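Can a Machine Do Your Chores Yet? Tips for People Who Are Still Waiting

Posted 13 September 2021, household tips page

Quick one this time, shelves need doing and I have bread in.
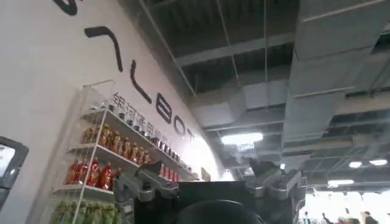
So. Got asked again whether it's worth holding off on a pantry clear-out until a robot can do it. No. Do the clear-out. But there's a fair bit in how the machines need things laid out that helps in an ordinary kitchen, so I've mixed the two together below. Skip to whatever you need.

STOCKING A SHELF

Putting bottles on a shelf, taking one off again. Sounds like nothing. Machines are getting decent at it when the shelf is tidy: one kind per row, labels forward, gap above to reach in. Mix up the row and it gets slow fast.

Same goes for you at 6 in the morning looking for the vinegar.

What works at home:

One kind per row, front to back. Never two kinds in the same row, even if it wastes space.

Labels out. Takes ten seconds when you unpack the bags, saves it back every day.

Leave a hand's height over the tallest bottle. If you have to tip it to get it out, shelf is too low. Move the shelf, not the bottle.

Tall and heavy stuff down low. Small bottles can go up top so long as you can read them from the floor.

Wire shelving is fine for bottles with a flat base. Little narrow jars wobble on the wires. Lay down a cut piece of shelf liner or an old place mat, trimmed to size. I use the Disberg liner, the ribbed one, cut with kitchen scissors. Rib side up.

Group by color if you can. Reds together, greens together. You'll see the gap before you read a single label.

Could a machine do it for me? In a shop, with every row the same, getting there. In my pantry, no. Half my jars are old jam jars with something else in them and a bit of tape on the lid.

WIPING DOWN

Counter wiping. The wiping bit is easy, a flat surface and a cloth. It's the picking things up first that takes the time, and knowing what's trash. A twist tie is trash. A twist tie next to the bread isn't.

Tip: clear the counter to one side, wipe, swap sides. Don't lift things one by one and wipe under each, you'll be there all day.

Cloth folded in 4, use a clean face for each stretch, then flip. Rinse when you run out of faces.

Sticky ring from a syrup bottle: hot damp cloth laid flat on it, leave it while you do somthing else. Then wipe. No scraping.

Cerorine cream cleaner is good on enamel and on the sink. Not on anything shiny and plastic, it dulls it. Ask me how I know.

Machine verdict: floor yes, counter no. The round floor vacuums have been all right for years, as long as you pick the socks up first. So you're still doing the socks.

LAUNDRY

Everybody wants this one. Washing and drying are done by machine already and we've all stopped being grateful for it. It's the folding. Cloth never lands the same way twice, and a machine has to find the corners before it can do anything. I've watched videos of towels getting folded and you could make a sandwich in the time. Nice neat towel though.

Fitted sheets, forget it. I can't do them either. I roll mine and shove them in the pillowcase.

To speed up folding by hand:

Fold straight out of the dryer, warm. Not from a heap on the bed the next day.

Sort before folding. Towels, shirts, small stuff. 3 piles, then fold one whole pile at a time. Your hands get into it.

Fold everything to the width of the shelf it's going on. Measure once with a piece of cardboard and keep the cardboard in the closet.

Buy one kind of sock. All the same. Throw the rest out. Best thing I ever did for this house.

DISHES

Dishwasher is a robot, if you ask me. Loading it is the chore. Plates, fine, they've got a slot. Glasses a bit harder, thin and see-through, and see-through is hard for cameras. Then the big pot with the handle that fits nowhere.

Load back to front so you aren't reaching over. Bowls face the middle. Wooden spoons don't go in. Sharp knives don't go in. Plastic tubs on the top rack with something on top of them or they flip and fill up with water.

Empty the bottom first. Top drips on the bottom otherwise — took me years to start doing this.

Scrape, don't rinse. Check the filter in January if you never remember it otherwise, right after the holiday cooking. Twist, lift out, old toothbrush, back in till it clicks.

THE WORKSHOP END OF THINGS

Different story here. On a proper shop floor with the same part coming down the line all day, machines have had that covered a long time. What they don't like is the bin of mixed screws. Me neither.

Sorting a mixed bin: pour out on a tray, magnet over it first, pulls the steel from the brass. Then by length. Don't bother with thread until last.

Store by what you grab it for, not by size. Picture-hanging things in one tub. Plumbing in another. I have the Sultongate stacking tubs, the shallow ones, 121 screws of one kind went in one with room to spare (yes I counted, it was raining).

Outline your tools on the pegboard with marker. You'll see what's missing before you lock up.

Small grips, the pinching kind, same idea as the two-sided pickup tool for behind the dryer. If yours slips, wrap the tips with a rubber band, 2 turns each. Holds a bolt or a sock no trouble.

PICKING THINGS UP WITHOUT CRUSHING THEM

Worth its own bit. Squeeze a hard bottle and nothing happens. Squeeze a half-empty soft plastic one and it buckles and squirts. You and me feel that coming and let off. A machine has to be built to feel it, or else be told how hard to hold each thing.

For anybody with sore hands, or kids helping out:

Grab bottles low, below the label, where the plastic is stiffer.

Wet bottle, dry towel around it first.

Decant the giant jugs. A Snorradóttir pump bottle, the squat one, doesn't tip over. Fill it halfway, full is too heavy to move about.

Oil bottles get slippery no matter what. Paper towel folded in a band around the middle, rubber band over it. Change it when it looks grim.

SO SHOULD YOU WAIT

Depends on the chore. My list, changes all the time:

Floors: don't wait, buy one, pick up the socks.

Dishes: already have one, load it right.

Lawn: works if the yard is flat and simple. Mine has a slope and a stump.

Shelves and pantry: wait if you own a store. Otherwise do it this weekend.

Folding: a long wait I think.

Bathroom: I'd pay a lot. Nothing yet that I'd let near the grout.

Taking the trash out: the hard part is the door, the step, and the lid. Send a teenager.

One thing that does help now, whatever gets invented: put things back in the same spot. Every time. A machine wants it that way and so does whoever is cooking dinner. Stick a label on the shelf edge if people in your house pretend not to know where the rice lives.

Few quick ones left over from last time:

Label glue on jars — cooking oil and baking soda, equal parts, leave it an hour, rub off.

Stuck bottle cap: rubber glove, or run the cap under the hot tap.

Squeaky wire shelf: it's the corner clip. Take it off, wipe it, press it back on hard.

Cloudy vinegar bottle: rice and a bit of warm water, shake, rinse. Do it over the sink becuase the rice goes everywhere.

Next time is freezers and how to stop losing things in them. Bread's beeping, got to go.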